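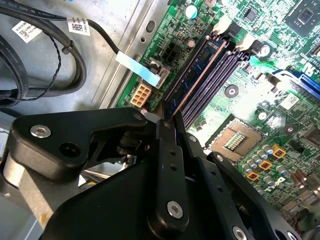
The Zunville city council should have redrawn its ward lines years ago, according to Montri Sriwong, and the delay has left the eastern precincts with less of a voice than they are owed. That view, expressed at a public hearing in February, has since become the central argument in a debate that will occupy the council through the summer.

June 1, 2026
By Nadège Lemaire

Zunville elects its council from three wards, whose boundaries follow the river and the old rail line. The arrangement served the city well while most residents lived near the center. New housing in the Gesden district has changed that balance. Under the existing map, Gesden shares a single seat with the farm roads to its north, and its residents vote at only two polling places.

The proposal now before the council would create a separate ward for Gesden and move the northern precincts into the Gautier ward. A second plan would keep the present wards and add one member elected by the city as a whole. Both require an amendment to the city charter, and an amendment must be approved by the voters.

Supporters of the first plan gathered over 700 signatures during the spring. The petition asks that the question appear on the November ballot, when turnout is expected to be higher than in a special election. The city clerk has accepted the petition for review, and the council must set the ballot language before the filing deadline.

Opposition has come mainly from Gautier, where several neighborhood associations contend that their ward would become too large for one member to serve. At the most recent hearing, 67 residents signed up to speak, and the session was continued to a second evening. Speakers from Gautier asked for a study of road maintenance and snow removal costs before any lines are moved. Others questioned whether a larger council would need a larger chamber.

The incumbent members have been cautious. Two have stated that they favor placing the matter before the voters without a recommendation. The mayor has not taken a position, although her office has asked the planning department to prepare maps of both proposals for display at the library and at city hall.

Written comments may be submitted to the clerk until the record closes. The next hearing will be held in the Ziltero Street annex, with seating on a first-come basis.

Search this site Enter keyword Go

Contact the editors | Copyright 2026, all rights reserved | Back to top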